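Fumville Desktop Teardown Notes

A README for the parts and pictures we keep on taking old office towers apart and putting them back together. Lucie Tremblay started it with one dusty machine and a good screwdriver, and it now covers 57 towers! If you like the inside of a computer as much as we do, welcome.

What's in the folder

towers: one page per machine, with the maker, the memory fitted and anything odd we ran into
pictures: 3000 stills, sorted by tower
parts.csv: every piece we pulled, with a bin number
cables.txt: Gordon Wong's list of which lead goes where (my favorite file in the whole thing)

How we work

Towers get laid on their side with the open side up. It makes everything so much easier to reach, and small screws stay where you drop them (mostly). Power cord out first, then hold the power button for 8 seconds before you touch the board.

Cables come next. Move the power bundle out of the way before you go near the processor, and please don't yank SATA leads by the wire. Some have a little metal clip you need to press.

Memory: open the latches, lift straight up. We write the slot down in parts.csv, counting from the one nearest the socket.

Processor: raise the lever, swing the retention frame back, then lift the chip by its edges. Old thermal paste goes on a paper towel, never on your sleeve. Ask me how I know.

Naming

Each tower has a shelf name plus a number. Jisthorpe is the tall shelf, Melnyk is the low one, and Ginen is the bench by the window where half-finished machines live. So Melnyk-21 is a tower on the low shelf. Numbers are not reused when a machine leaves.

Sample still

A Dell board with the socket frame and lever open, one dark blue memory module in its slot, and the bright blue latch on the drive cage. I love how much color is hiding in these black cases. 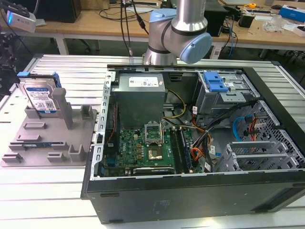
Known gaps

Four of the early towers have no cable notes. Lucie is redoing them, starting Saturday. Bin numbers in parts.csv are missing for fans.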